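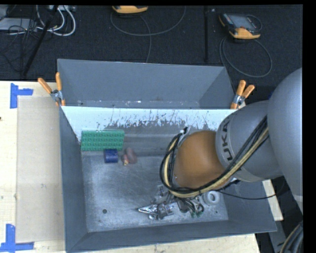 How long does it take to teach a robot arm a new picking task by demonstration? With Havano 2, most operators record a usable set in one shift, at 200 demonstrations per task.

FOR IMMEDIATE RELEASE
9/23/26

Herkiditz Releases Havano 2, Software for Recording Robot Tasks by Hand Guiding and Remote Control

Herkiditz today released Havano 2, the second version of its software for recording, checking and replaying demonstrations on industrial robot arms. The release adds remote control to the hand guiding supported in the first version. Both methods now write to the same file format, and demonstrations of either type can be combined in one training set.

In hand guiding, the operator holds the arm near the wrist and moves it through the task while the software logs joint positions. The method is direct and needs little practice, but the operator's hands and body often block the camera view of the part. In remote control, the operator stands clear of the cell and steers the gripper with a handheld input device. Camera views stay open, and the recorded commands are the same type the arm receives when it later runs on its own.

Havano 2 was developed on bin picking and bin-to-bin transfer, with mixed small items such as building-block bricks and toys in open metal bins. These tasks were chosen for the range of grasps they require. An item against a wall or in a corner has to be approached at a different angle than one in the middle of the floor, and operators tend to skip the harder positions unless prompted. The new version includes a coverage map that divides the bin floor into cells and marks those with too few recorded grasps.

Other changes in this release:

Recording rate is raised to 333 samples per second for joint position and gripper state.
Pauses at the start and end of a demonstration are trimmed automatically. The untrimmed file is kept.
Failed grasps can be tagged during recording with one button and are stored separately.
Speed scaling for remote control can be set per axis – useful for slow vertical moves near the bin floor.
Bin position is checked against a saved reference before each session. If the bin has shifted, recording is held until the operator confirms or resets it.

"Our users were already mixing the two methods, and they were converting files by hand to do it," said Christos Karagiannis, head of product at Herkiditz. "They would guide the arm for the rough approach and then want finer control for the last 20 millimeters. Version 2 lets them switch in the middle of a demonstration without stopping the recording."

The software was tested from April at the Sitompul parts warehouse in Flomanham, where operators recorded 600 demonstrations across three tasks. Feedback from the site led to two late changes: a larger on-screen gripper indicator and a shorter delay when control passes from hand guiding to the remote device.

Havano 2 is available now to all licensed users. Files recorded in version 1 open without conversion, though they do not contain gripper state at the new rate. Sites that plan to use remote control will need to run the updated workspace limit check before first use – the procedure is described in the installation guide.

About Herkiditz
Herkiditz develops software for teaching and operating robot arms in warehouses and light manufacturing. Product lines include Havano for task recording and related tools for cell setup.

Media contact: Herkiditz Press Office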